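Do artificial flowers make a room nicer? Project report, Flulia module
14 shares | 2 comments

Our group was asked to test a claim from the Firkora display guide, which says that one vase of artificial flowers "lifts any working room". We doubted it before we started and we should admit that. The guide offers no evidence, and the firm behind it, Bassi, sells the vases.

We kept the test cheap. One bunch of artificial tulips, one black vase, one large brown table with nothing pretty about it. The tabletop is scuffed and smudged, and we left it that way, as a polished table would have flattered the flowers.

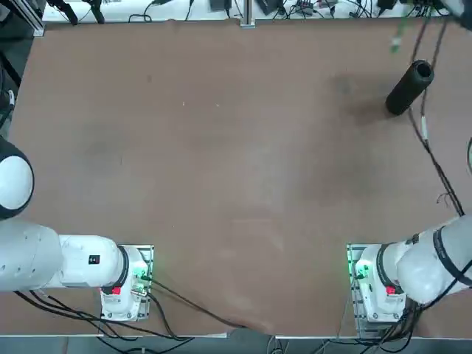 Black cylinder on its side, brown tabletop.

The first question was whether the tulips stand up to being looked at closely. The guide says they should be judged from "normal viewing distance", which it never defines. We think people in a working room lean over things, reach past them and move them when they need the space, so close up matters. Red was the only colour we tried. Two of us wanted white, but white ones show dust and the budget covered a single bunch. 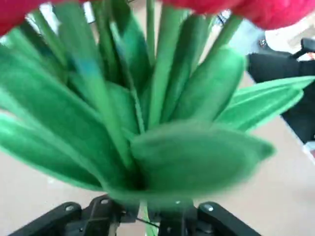
Zorinum workroom, February

Close up, the leaves give the game away. They look like felt or cloth cut to a point, in two greens, one bright and one yellower where the light falls on it. Real tulip leaves have a waxy look and fine lines running along them. The stems are better, smooth and a little glossy. We scored realism 2 out of 5 at this distance and nobody in the group argued for more.

The second question was arrangement. The guide spends pages on this - turn the vase, fan the leaves, stand back, turn it again. We found most of it padding. A narrow vase does the work for you by holding the stems together, and the only advice we would keep is to choose one taller than you first think.
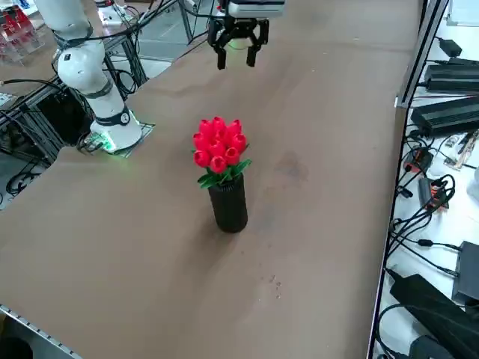 Colour was the one point where we gave way a little. We had expected red to look cheap in a brown room. With the heads packed into a tight round cluster above the matte black vase, it is the first thing you look at on the table, and the leaves fanning over the rim hide where the stems go in. Whether that "lifts" a room is another matter. It gives you something to look at, and so would a bowl of oranges.

Limits: one bunch, one vase, one table, and a group that had made up its mind early. We would not repeat the guide's claim on this evidence.

2 comments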